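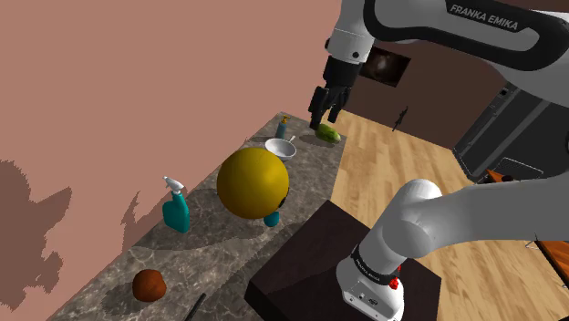 Kitchen counter task in the simulator, gripper over the green vegetable.

Grasp slips in simulation: how to find the cause

In January our pick task stopped working well. The arm went to the vegetable, closed the fingers, lifted, and the vegetable fell back on the counter. Out of 116 trials, 18 ended like this. Before the update of our scene files it was only 2. I write down the steps I followed, so that other users of the Kirnutville kitchen scenes can save some time.

You need the scene file, the log of one failed trial, and a viewer that can show collision shapes. I used the Ekell viewer, but any other should be fine.

Step 1. Repeat one failure exactly
Take the random seed from the log and run this trial again. If the object does not fall the second time, your run is not deterministic, and you must fix this first. In my case the number of solver threads was not fixed.

Step 2. Slow down the closing
Play the last part of the trial at low speed and stop when the fingers touch. Look at the object. Does it roll before both fingers have contact? A small, long object on a smooth counter moves very easily.

Step 3. Show the collision shapes
Turn off the visual meshes. In my file the collision shape of the vegetable was longer than the mesh and also a little higher. The fingers closed on a rounded end which you cannot see in the normal view. Replace the shape with a convex hull made from the mesh, and save it under a new name.

Step 4. Check mass and friction
Compare the values with the old file. The update had put the friction of all small objects to the default, also for the bowl and the ball. Write the old values back by hand. Please do not make the friction very high to hide the problem, the real gripper will not have it.

Step 5. Check the gripper force
Read the force in the log at the moment of lifting. If it is still growing, the lift begins too early. I added a wait of 7 simulation steps after contact.

Step 6. Run all trials again
Use the same seeds as before. If you changed shape, friction and wait together, run also with each change alone. For me the collision shape gave most of the improvement and the wait gave only a little.

One warning for people who move the policy to a real arm. Our lift check looked only at the finger width, so a trial could be counted as a success when the object was already falling. Check the object height too, and check it again at the end of the lift.

The corrected scene file is in the Lundport folder, together with the old one. I have not yet tested the spray bottle.

Last changed: 03/11/2020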